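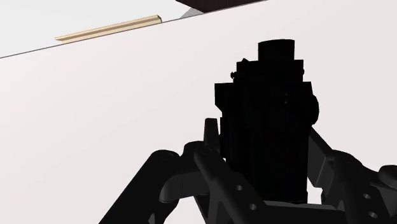 Off-white desktop discoloring near window, refinish or replace?

nmustonen
1 September 2026
Desk is a Hirkance, painted MDF, matte white, bought in May of last year. The third nearest the window has shifted toward cream. Cleaned with dish soap, then isopropyl on a test patch. No change in color, slight loss of matte on the patch. Is it the topcoat or the paint under it?

Buritz_61
Topcoat, most likely. Solvent-based clear over white ambers with age. Water-based acrylic mostly doesn't. Wet sand a hidden spot at 500 grit and see if the color comes back before you hit primer.

zsadeghi
Sanding at 500 is fine, but do it dry first. If the edge banding is unsealed, water gets into the MDF and it swells. It will not go back down.

Buritz_61
Dry clogs the paper in 20 seconds on that kind of finish. Damp, not flooded. I've done it on four tops with no swelling.

zsadeghi
Four tops with sealed edges. He hasn't said what his edges are.

nmustonen
Edges look painted over, no banding. Underside is bare except for a thin coat of something gray.

zsadeghi
Then stay dry and change paper often. Vacuum between passes. Don't use a tack cloth under water-based paint, the residue gives you fisheyes.

lernedov
Different view. Don't sand at all. A replacement top was 176 plus shipping when I ordered mine. Primer, paint, clear and a decent foam roller come close to that, and you still have roller texture at the end.

Buritz_61
Only if you own none of it already. Also the new top has the same clear on it and will yellow the same way.

lernedov
Fair. I keep a blind down now.

nmustonen
Sanded a patch behind the rear leg of the monitor stand. White came back quickly, no primer showing. So it's the clear. Which water-based one stays flat? The last one I used on a shelf dried closer to satin.

zsadeghi
Stir it, don't shake it. The flattening agent settles to the bottom of the can. I use Vasić matte, two thin coats, three hours apart.

Buritz_61
Agree on the stirring. I'd wait overnight between coats.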